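3.2 Collecting demonstrations by remote control

We were fortunate to have Begoña Cordero, a patient and gently opinionated operator, drive the arm through the Heltine handset for nearly all of the 27 sorting demonstrations, and her habits have certainly coloured the data. She likes to hover over a crushed can and settle on an angle before committing, so we kept those pauses in.
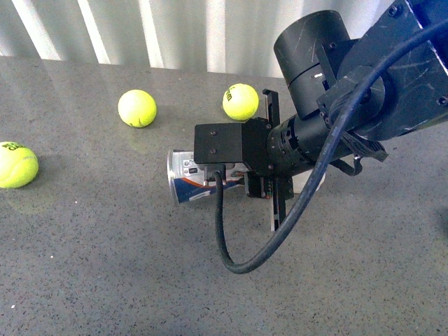

Figure 3. Teleoperated approach to a crushed can, with tennis balls on the same table.

Flattened cans were much the hardest to teach, and we spent a good part of August on them. Guiding the wrist by hand felt more natural to everyone, but it put our arms in the camera's view, so those 12 recordings were used only to tune the Lerkance controller and were left out of training.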